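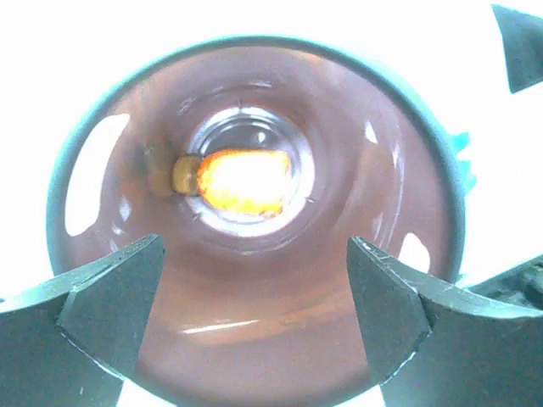
Wrist camera notes, part two: exposure and cup grasps

In the last post I said I would compare the two wrist cameras before touching the gripper again. That took most of June. I now have 1163 logged grasp attempts split between the Hoarau module and the older Zosby one, on the same arm, with the same Drullitz controller and the same finger set.

Cups are the awkward case. On a straight vertical approach the camera ends up looking down into the opening, the fingers take the lower corners of the image, and the white table pushes auto exposure in the wrong direction. A translucent cup then adds glare on the inner walls. Our segmentation step likes to call a bright glare patch an object, and it's quite confident about it. A small orange item sitting at the clear base survives this well enough. A dull brown one next to it often gets merged with whatever shadow is nearby.

Settings I ended up with, for both modules:

Auto exposure off. Exposure fixed at 2000 microseconds, gain set by hand once the table lights have warmed up. White balance locked. Metering region no longer matters with auto off, but I left it centered on the inside of the cup in case somebody turns auto back on.

With those, the Hoarau holds detail in the cup walls and blows out the table completely. I can live with that. The Zosby keeps a little more of the table and loses the darker objects, and its driver drops a frame every few seconds when the controller is also streaming joint states. Yaqin Shi traced the drops to a buffer setting in the driver, file line 3137, and her patch reduces them. I still see a few.

Fingers: these are the angular dark gray ones. I tried a narrower pair from Filberg for a day. They block less of the view, but they flex on rims, and the calibration offset moved every time I swapped them. Back to the wide pair.

Latency from image to controller is around 100 ms with either camera, measured with the LED method Vratislav Štěpánek described to me. Most of it is our own preprocessing, so the camera choice won't fix it.

Still open: a polarizing filter for the wall glare. Lawal Tamuno has one that might fit the Hoarau mount with a printed adapter. It will cost light, and at a fixed exposure that means more gain and more noise in the brown-on-brown cases. I'll rerun only the cup set for that test, same approach heights, and post the logs.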